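Dullance House, shared kitchen and ground floor
Walk-round checklist with comments
Date: 2020-04-14
Walked by: Josefina Escobar
Read and grumbled at by: Ruwan Bhattacharjee

Marks used: OK, FIX, WATCH, N/A. Comments go under the item. Initials if you are adding to someone else's comment.

ENTRANCE AND HALL

1. Front door closes and latches on its own: FIX
Closes, yes. Latches if you lean on it like you're posing for an album cover. Closer arm needs adjusting a half turn.

2. Hall light and stair light: OK
Both on. The stair light hums in what Ruwan says is B flat.

3. Exit route clear, full width: FIX
Bicycle. Same bicycle. It had a note on it from last time and now has a note on the note.
RB: I moved it to the rack. The notes are still attached and have been left as a historical record.

4. Mat flat, no curled corners: WATCH
One corner has ambitions. Taped for now. Tape is not a repair, I know.

FIRE AND ALARMS

5. Smoke alarm, hall: OK
Tested by button. Everyone on the second floor can confirm.

6. Heat alarm, kitchen: OK
Tested right after the one above. See complaint slip.

7. Extinguisher in place, pin and seal intact, gauge in green: OK
It was also holding a door open. It no longer is. If a door needs holding open, ask, and we will discuss why.

8. Fire blanket on hook, pull tabs reachable: FIX
On the hook, behind the calendar. The calendar has moved. Hook is bent and wants replacing.

9. Assembly point sign readable: WATCH
Readable if you already know what it says.

ELECTRICAL

10. Kettle, toaster, microwave cords: FIX (toaster)
Kettle and microwave fine. Toaster cord has a flat spot where it has been shut in the drawer. Unplugged, labeled and put on top of the cupboard, where I expect it to be found by Friday.

11. Power strips: FIX
One strip plugged into another strip behind the Rurnau fridge. Removed the second one. If your phone no longer charges in the kitchen, that is the sound of compliance.

12. Space heater rating plate: OK
2,000 watts, on its own wall outlet, nothing draped over it. I checked twice out of disbelief.

13. Outlet test buttons near sink: OK
Both trip and both reset.

WATER, FLOOR, COLD STORAGE

14. Under-sink cupboard dry: WATCH
Dry to the touch. There's an old ring on the cupboard floor and a bowl somebody put there without saying when or why. Bowl emptied of its one clothespin and put back. Check again in July.

15. Hot tap temperature: OK
Hot enough, with the warning sticker still on.

16. Fridge temperature: WATCH
Reads 33 degrees F on the shelf thermometer. Safe, and very nearly a freezer. The lettuce has views. Dial turned down one notch.

17. Food labeled with name and date: FIX
A jar labeled "mine." We have a good many suspects. Also a tub labeled "Ziółkowski, do not touch," and nobody had, for a long time, which was the problem. Binned.

18. Floor free of trip edges: FIX
Loose strip at the pantry doorway. Two screws missing. RB has screws.
RB: I have different screws.

CROCKERY, SHELVES AND HANGING STORAGE

19. Wall shelf brackets tight: OK
Tugged every one. The Iton shelf creaks but holds.

20. Chipped cups removed: FIX
Pulled the worst. One owner has appealed on sentimental grounds. Appeal denied; it may be used for pencils.

21. Mug racks stand steady and mugs hang fully on the peg: OK
Push the crossbar lightly. If it rocks, it fails. Handles go all the way onto the peg, and a tray under the rack catches drips.

22. Tabletops free of splinters and raised grain: OK
Run a dry cloth across. If it snags, sand it.

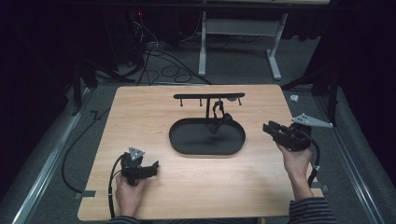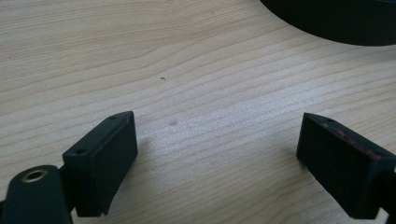 Items 21 and 22: mug rack with tray (first photo), wood grain of the tabletop (second photo).

SIGN-OFF

Fixes go to Ruwan, except the screws, which go to whoever owns matching ones. Toaster stays out of use until the cord is replaced. Next walk-round in July, and the bicycle is invited to be somewhere else.

J. Escobar
R. Bhattacharjee (item 2 is definitely B flat)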